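Recording Teleoperated Demonstrations in the Zutham Cell: Folding Carton Task

This page covers recording by remote control in simulation. Hand guiding on the physical arm is handled separately.

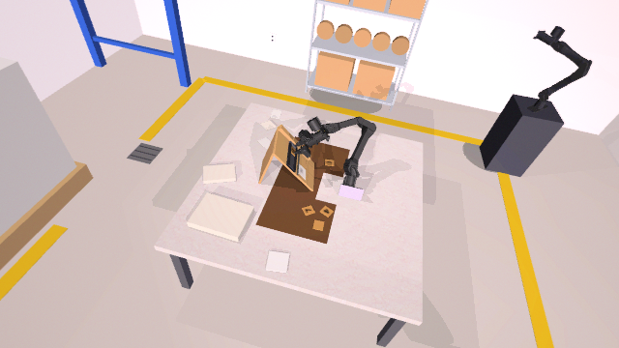
1. Before you start

You need the Titach operator station, a paired leader device, and a scene file that loads without warnings. Work through the steps in order. Steps 2 and 3 are repeated every time the scene is reloaded.

Only the table arm is driven in this task. The pedestal arm stays in its park pose, well clear of the table. Lock its joints in the Hikel panel so that a stray device assignment can't move it.

2. Align the leader

Set the leader to the same joint pose as the simulated arm before enabling the clutch. If any joint differs by more than the tolerance, the clutch stays open. Wrist joints are the usual offenders. Turn them slowly and watch the readout, then close the clutch and move each of the six joints a little in both directions.

Set motion scale to 1:1 for the approach. Drop to 1:2 for contact.

3. Set the recorder

Log joint positions, gripper width, and gripper command as separate channels. Gripper width alone is ambiguous once the fingers are on cardboard, so the command has to be saved too. Leave the episode limit at 1436 steps. Longer episodes are truncated on export with no message.

4. Approach and grasp

Bring the gripper down to the top edge of the panel with the fingers on either side of it. Descend in a straight line. Close in one motion and hold still for a short pause before lifting. The pause gives the segmentation script a clean boundary between grasp and motion.

Grip near the upper corner. A grasp farther down leaves less room for the fingers when the flaps come together.

5. Move the panel

Rotate the panel with the wrist and let the elbow follow. Keep the lower edge clear of the small square tiles on the brown sheet. If a tile is pushed, discard the episode. Do not go back and correct it with the gripper, or the correction will be learned as part of the task.

If the panel starts to slip, open the gripper, retreat, and mark the episode as failed. Failed episodes are kept in their own folder and are not used for cloning.

6. Release and retreat

Open fully, wait, then back out along the approach line. End the recording only after the arm has stopped.

7. Check the set

Replay every episode at normal speed. The Lodhi checker flags joint jumps, missing gripper commands, and episodes with no pause at the grasp. A set needs up to 34 accepted episodes before a first training run is worthwhile. Vary the panel's starting angle between episodes, and keep the grasp location the same.

Last edited May 3, 2025

Comments (3)

ptk_weld
Clutch refuses to close on my station even with all joints in the green. Restarting the panel clears it for one session.

Reply from page author
Check the leader firmware. Old versions report the last wrist joint with the wrong sign. The fix is in the June release notes.

mrow95
Step 3 should say that gripper command is off by default. Recorded a full afternoon without it.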